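Wosedis Technical Program
Unit 4 handout: Budgeting for a robot work cell

Most first budgets cover the arm and stop there. In the Bellwood plan the arm was the easy line, with one quote and one delivery in March. The lines that went over were the small ones, so list them first.

Cables and power. Measure from the outlet to the controller, then to each device, and add slack for the full reach of the arm. Bellwood priced its cable order at $1,029 and had to revise it to $1,126 after the layout changed.

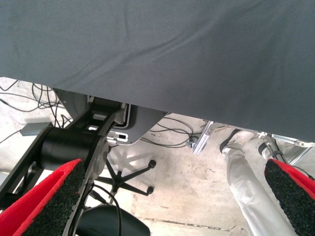 Frame and table. Price the legs, clamps and rails together with the top. Nistor sells them separately – the quote for the top alone will look cheap. Ask for the lead time in writing.

Wear items. Fingertips, pads and table cloths are bought again and again. Put them under operating costs, not equipment. Plendance has a minimum order of 37 pads, so check shelf space too.

Parts to practice on. Gears, plates and pins for assembly work need spares from the start. Allow up to $2,000 for the first term.

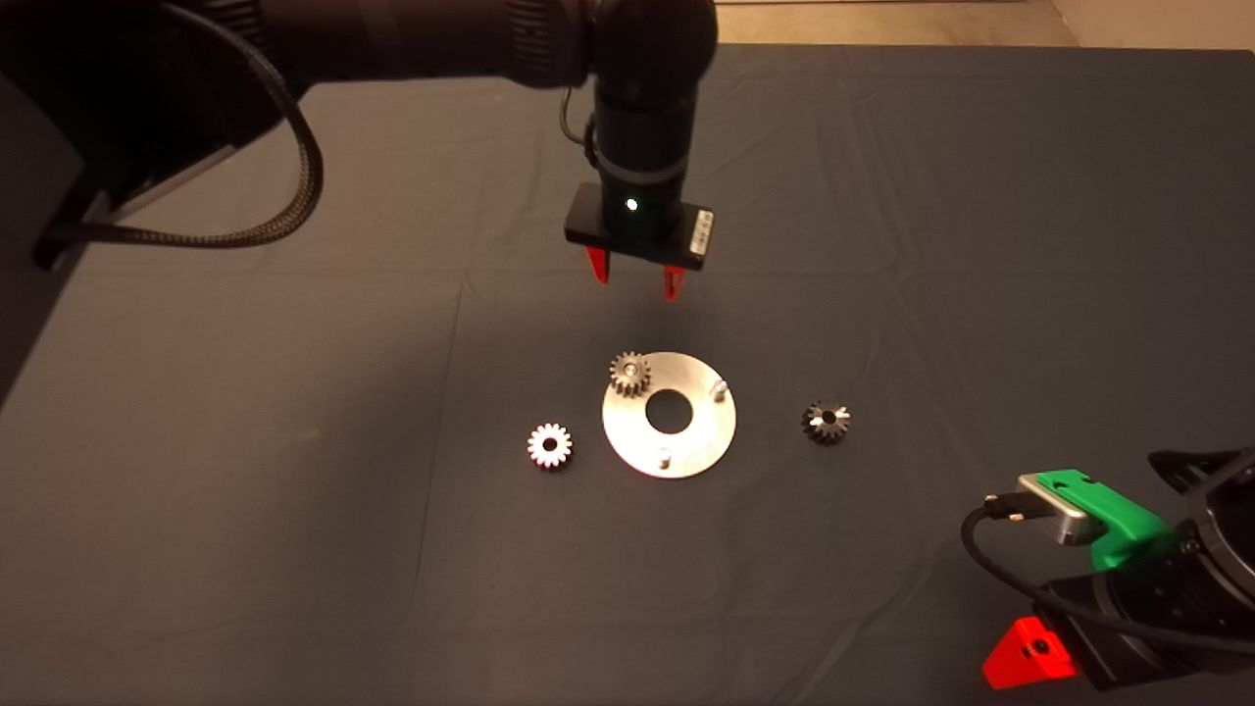 Gear and plate assembly task, parallel gripper with red fingertips.

For next class: draft a one-page budget for a two-arm table. Keep one-time and repeat costs in separate columns, and mark any price you have not confirmed with a supplier.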